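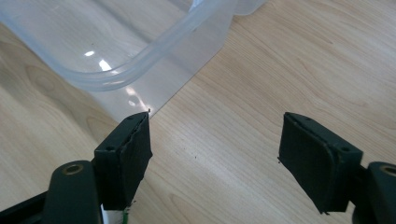

Inna Marchuk wrote to ask whether a clear storage box would hold its shape after a winter in an unheated pantry, and whether the rim would stay comfortable to carry when the box was full. Questions of this kind reach our office often, and the information on this page is arranged to answer them.

Dosach Clear Storage Box

The Dosach box is a translucent plastic container for household, classroom and office storage. It has rounded corners, a thick rolled rim and smooth side walls. The plastic is clear with a slight frosting, so that contents can be recognized from the side while small scratches from daily use remain hard to see.

Capacity and sizes

The box is supplied in one size, with a capacity of 14 liters. It may be ordered with or without a lid. Boxes ordered without a lid nest inside one another for storage and are packed in this way for delivery. Lids are sold separately under the Dronora name and fit all Dosach boxes made after March of last year. Earlier boxes have a narrower rim, and the current lid will not close on them.

Recommended use

The box is intended for dry goods, craft supplies, paper, folded linens and small kitchen items. It may be used on open shelving, in cabinets or on a table. Customers who keep food in the box should leave it in its original packaging.

When lifting a full box, hold the rim on two opposite sides. The rim is rolled outward and has no sharp edge. Do not lift a full box by the lid. The lid is a dust cover only and does not carry weight.

A lidded box supports one further box of the same size, filled. Taller stacks are permitted only when the boxes are empty. For cold rooms, including pantries and enclosed porches, the box may be left in place all year, but it should be brought to room temperature before it is moved with a heavy load inside.

Care

Wash by hand in warm water with a mild dish soap and dry with a soft cloth. Scouring pads and powder cleaners will dull the surface. The box is not suitable for the dishwasher, the microwave or the oven. Labels with removable adhesive may be placed on the side wall - paper labels with permanent adhesive leave a residue and are not advised.

Ordering

Single boxes are available from the Clandwood showroom and by mail. Schools and offices may order in cartons, and institutional pricing applies to orders of more than 200 boxes. Replacement lids are normally sent within 2 working days.

Inquiries concerning institutional orders should be addressed to Janaka Biswas, Clandwood Sales Office. Returns are accepted unused and in the original carton.

Page revised 12 May 2023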